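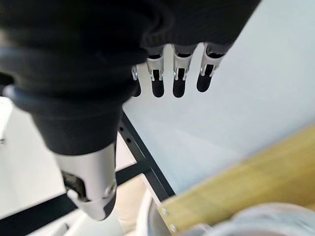
Sleeves first, fingers second. I've spent most of August going back and forth between two hands for our humanoid, a Kahsay and a Prirton, and the tips I wish I'd had on day one are mostly boring household stuff (sorry!).

Put a knit sleeve on before you compare anything. I use a plain black stretchy one, and it keeps my cables out of the linkages. But push it well back from the knuckles! My first try crept down over the hinges and I lost a whole afternoon blaming the controller.

Test on slippers. Really. They're soft, they're an awkward shape, and they don't break when you drop them 110 times. Wondimu Alemayehu swears by paper cups, and I'll give him that cups show up bad thumb placement faster, so I do both now. Keep the order the same for each hand or your notes are useless.

Tidy your floor before a long run. Mine could be better, and a power strip in an open container is as far as I've got.
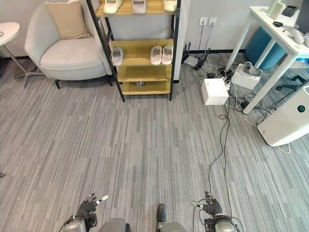
Left hand up, slipper rack at the back, cables still on my to-do list.

For the wrist cameras, check the view with the arm in at least 6 different poses. A sleeve that looks fine with the arm out can bunch up and fill half the picture once the elbow bends, and then you're comparing fabric. I fold mine back and hold it with a rubber ring. Fionnuala Nic Giolla uses hair ties, which are cheaper.

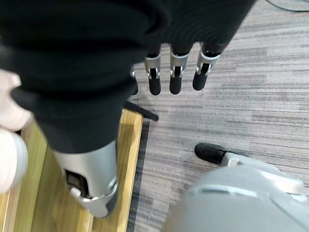

Sleeve bunched up in the wrist view, fingers pointing down at the carpet.

Wipe the rubber fingertips between rounds with a barely damp cloth, especially if you work over carpet like I do. Lint gets on everything. I do it every 20 minutes or so, plus once more before I swap hands.

Next up is the Hander controller, if Jae-in Sun ever gives it back.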